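4. Choosing a surface and setting up the wire stand

The Vitale stand is made for a flat, level tabletop. Carry out the steps below before hanging anything from it.

4.1 Clear an area at least twice the width of the base. A white or pale top is best, as a gold finish shows up well against it.
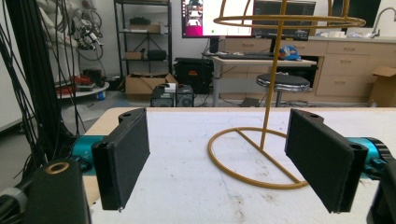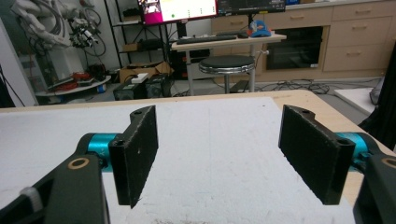
4.2 Wipe the tabletop with a dry cloth. Faint marks on the surface will not affect the stand, but grit under the base wire will make it rock.

4.3 Put the base down flat, holding it by the loop. Press lightly on the crossbar. If one side lifts, turn the base a quarter turn and try again.

4.4 Check the upright from two directions. A slight curve in the rod is acceptable – do not try to straighten it by hand.

4.5 Look at the ring from table height. It should sit level. If it slopes, ease it back with both hands, a little at a time.

Caution: Never lift the stand by the ring. The rod may bend at the base.

Note: Where a separate board is laid over a table, set the stand well in from the edge of the board. Haruna Matsuda, writing to us from Histon, adds that a board can slip on a polished table even when it feels firm, and that she puts a damp tea towel underneath before she starts. A thin rubber mat does the same job and will not mark the wood.

4.6 Hang the first item on the ring directly over the crossbar, then the next one opposite. Do not exceed 354 g in total.

4.7 Leave the loaded stand for 10 minutes and check the ring again. If it has dropped, take off the last item and repeat step 4.5.

Replacement rings are ordered under part number 189.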